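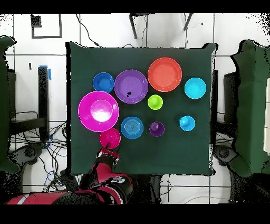

Vekby is looking for people to join the September round of trials for Jistdale, our table-clearing kit, and if you've ever looked at a table after lunch and wished somebody else would deal with it, we would love to hear from you. Jistdale is a robot arm with a two-finger gripper, some software, and a set of instructions that we're still rewriting every time a tester gets stuck. The idea is that you point it at a table of dishes and it picks them up and stacks or sorts them the way you asked. We practice with bright plastic plates, bowls and cups on a green cloth, and we leave them the way people leave them, which means a cup or two ends up upside down with its base in the air. An upside-down cup is a very different thing to get hold of than a bowl with a nice wide rim, and we'd like to know how you would want the arm to handle one.

We have 17 places in this round. Each tester comes in for two sessions of three hours each, a week or so apart, and is paid $275 once the second session is done. We also cover bus fare or parking, and there's a decent lunch between setup and the afternoon runs (please tell us about allergies when you write, and we'll pass it along to the kitchen).

Who are we hoping for? Mostly people who work with tables and dishes already. Preschool and daycare staff, cafeteria workers, people who run a church supper or a small lunch place, parents with a full house. You don't need any background in engineering, and we mean that sincerely! Last round, some of the most useful notes we got were from a retired school cook who wanted to know why she had to press three buttons to say "small bowls go inside big bowls." She was right, and it's one button now.

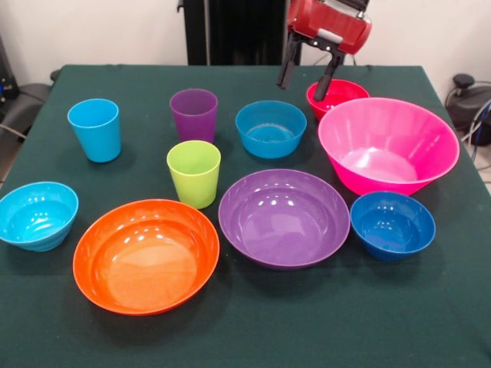

Jistdale's gripper over the small red bowl during table work.

In your first session you'll unpack the control tablet, go through the quick-start guide, and teach the arm one clearing routine of your own choosing. Maybe you want cups on one side and bowls on the other. Maybe you want everything nested by size. We'll be in the room, but we'll try to keep our mouths shut for the first hour, which is hard for us, and then we'll answer anything you like. In the second session you'll come back to your routine, change something about it, and see whether you can still find your way around the menus after a week of thinking about other things.
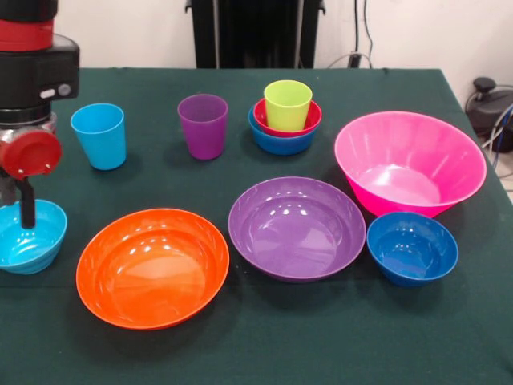 After each run we'll ask you to fill in a short form and talk with us for fifteen minutes or so. We want to hear where the guide lost you, what you expected the arm to do next, and whether you'd trust it on a table at your own workplace. Please don't be polite about it. We've been living with this thing for a long while and we've gotten used to all its little ways, so a fresh and slightly grumpy pair of eyes is worth a great deal to us.

A few practical matters. You must be 18 or older and able to stand or sit at a table for an hour at a stretch, with breaks whenever you need them. Closed-toe shoes, please, and long hair tied back. We'll go over the stop button and the safe standing area before anything moves. Sessions are video recorded for the design team, and we'll ask you to sign a consent form, which we're happy to email ahead of time if you'd like to read it over at home. You can stop at any point; if you leave partway through the first session you'll still be paid for the hours you were with us.

Morning sessions start at 9:30 and afternoon sessions at 1:30. We're in the Siregar Building, 1092 Vatitz Road, Room 207. The elevator is to the left as you come in, and the side entrance has a ramp.

To apply, send a few lines to Gilang Pasaribu, who is running this round, through the contact form on the Vekby site. Put "Jistdale testers" in the subject line. Tell us what sort of tables you clear and how often, whether mornings or afternoons suit you better, and anything we should know to make you comfortable. There's no need for a resume. Gilang reads every message and will write back either way, usually within the week. If this round fills up before we get to you, we'll ask if you'd like to be kept on the list for the next one.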